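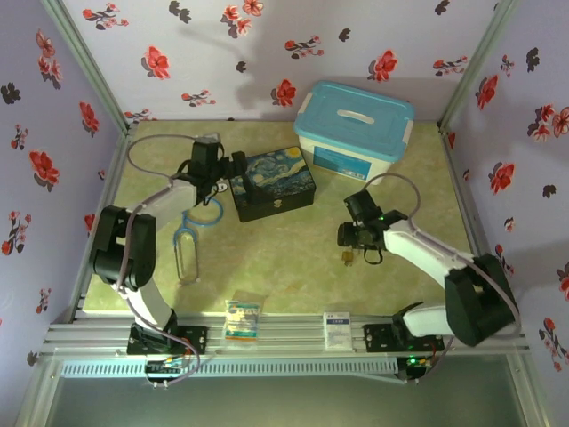
Budget for a second two-arm cell, need a sanity check

narine_bench
June 5, 2023
I have to turn in an equipment request for a second two-arm cell and I'd like other eyes on it before it goes up. The plan is to copy what we have: two arms on plates clamped to one aluminum rail, mat, three walls, a circuit board under each arm. Test objects are cheap stuff like the padlock, the scissors and the tin with the Starry Night lid, so I have those down as petty cash. What I can't settle is spares. Dineo Dlamini signs off on our requests and she wants one number, with spares included, for the full year. Last year we bought grippers one at a time and paid shipping on every one.

gelutari
How many spare grippers are you putting in?

narine_bench
2. One per arm.

gelutari
I'd go to 5. Fingers wear, and the cable at the wrist goes before anything else. Looking at yours, the loops over both grippers are pretty wide. They will catch on something sooner or later. Put cables on their own line so they don't get eaten by the gripper money.

basteck_tom
5 is too many for two cells. You tie up cash in parts that sit on a shelf, and then the vendor changes the connector and you own five of the old one. That happened to us in April. Buy 2 grippers and a bag of cables.

gelutari
Depends on lead time. Ours was 30 days on the last order. If one cell is down for 30 days you have lost more than the price of a gripper.

basteck_tom
Then ask for the lead time in writing before you decide. Nobody in this thread knows what theirs is.

narine_bench
Fair. I'll ask. I have a quote for the rail, corner posts and plates at $904 before tax, is that normal?

nyarko_shop
Sounds high to me if it's only extrusion and plates. Does it include cutting? We order full lengths and cut them in house – saves a good bit if you have a saw and someone patient.

narine_bench
Cutting and hardware included. We don't have a saw.

nyarko_shop
OK then it's not crazy. Still get a second quote.

b_baidoo
Two things I'd add. First, wallpaper. If you want the second cell to match the first, buy extra rolls now from the same batch, because patterns get dropped. Second, put setup labor in the request. People leave it off every time and then it comes out of somebody's week.

basteck_tom
Disagree on matching the walls. Use a different pattern, you'll get more variety out of the two cells for the same money.

b_baidoo
Maybe, but then he can't swap jobs between cells and compare. I'd want one thing the same before I changed the other.

narine_bench
We do want to compare, so matching for now. Revised list: rail and posts as quoted, both arms, 2 spare grippers, cables on a separate line, wall covering with extra, setup labor. Spares may go up once I hear back on lead time.

gelutari
Add a power supply. You will want a spare power supply.

b_baidoo
Seconded on the power supply. – Benedicta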